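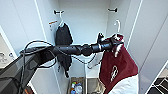
Wardrobes and Hanging Space: Your Questions

These are the questions we get most often at the Hadidport rooms, usually by text message and usually late in the evening. We have tried to answer them in the order people ask them. If you are staying in one of the other buildings, most of it applies, except the part about the key.

Why are there hooks in my wardrobe and no rail?

The wardrobes are the Nemska model, which is shallow. A hanger on a normal rail would stick out past the doors, and you would spend your stay with the doors half open. With hooks on the back wall the clothes hang flat and face you, like pictures. Some guests find this charming. Others write to us.

How many things can I hang on one hook?

More than one, fewer than you want. A shirt and a light jacket will share happily. By the fourth hanger they slide forward and off, generally at night. Put the heaviest item closest to the wall and leave the thing you're wearing tomorrow on the outside.

The hooks are not at the same height. Is this on purpose?

No. In several rooms one sits a little higher than the other. We have a level and we have looked at it. Use the higher one for your long things and it becomes a feature.

Are hangers provided?

Yes, white plastic ones. They are good for T-shirts, sweatshirts, blouses and anything else that weighs less than a wet dog. For a winter coat, ask at the desk and we'll lend you one of the Skeltex padded hangers. We started with 14 of those. Please bring yours back.

My T-shirts fall off the hanger. What am I doing wrong?

Probably nothing, if the neck is wide. Feed the hanger in from the bottom hem instead of pushing it through the collar, which stretches the neck and makes the problem worse every time. Then pull both shoulders even before you hang it up. If one side still slips, wrap a rubber band around each end of the hanger. It looks homemade and it works very well.

Should I hang my sweatshirts or fold them?

Folding is kinder to anything thick and knitted. Ordinary sweatshirts can hang for a week or two without harm, though they do take up a surprising amount of air. Zip up the ones with zippers. Anything with a printed front should go logo out, so the print isn't rubbing against the wall all week.

Can I put damp clothes in the wardrobe?

Please don't. The doors close well, so whatever goes in damp stays damp and comes out with a personality. There is a drying rack behind the laundry room door, and in August you can use the balcony, where a T-shirt takes about an hour.

Will a dark shirt stain the white panels?

A dry one, no. A new one that is still damp, quite possibly, and we have the faint gray shape of somebody's shoulders in the room over the entrance to show for it. Wash new black and red clothes once before they go in. If you do leave a mark, wipe it the same day with warm water and a drop of dish soap. Skip the scrubbing sponge, which takes off the color and then the finish.

Can I stick up my own hooks?

No. We know about the adhesive ones, and we know they say they come off clean. They come off with a coin-sized piece of wardrobe. If you need more hanging room, the over-door racks in the hall closet are free to borrow. They fit the bathroom door. They do not fit the wardrobe doors — everyone tries.

Why won't the doors stay open?

They should open wide and stay there. If one drifts back while you have both hands full, the top hinge has worked loose. Tell us and we'll tighten it. A shoe does the job until then.

Where do my shoes and bags go?

On the floor of the wardrobe, provided your hems clear them. Long garments nearly reach the bottom, and a pale dress resting on a pair of hiking boots is a sad thing to find. Suitcases go under the bed. The big ones that don't fit can go down to the Ahuja storage room, and the desk has the key until 9 at night.

What's the best way to unpack when two people share?

Take a hook each. We have watched couples try to sort by type, tops on the left and everything else on the right, and it lasts until the first person is in a hurry. One hook each also settles whose fault the floor is.

I left something hanging. Can you send it?

Very likely. Clothes left in the wardrobes are kept for 14 days in a bag marked with the room and then go to the thrift shop. Send us a message with your room, the color and whatever is printed on it. "Black T-shirt" on its own won't get you far, as we could open a store. You pay the postage, and we'll fold it nicely.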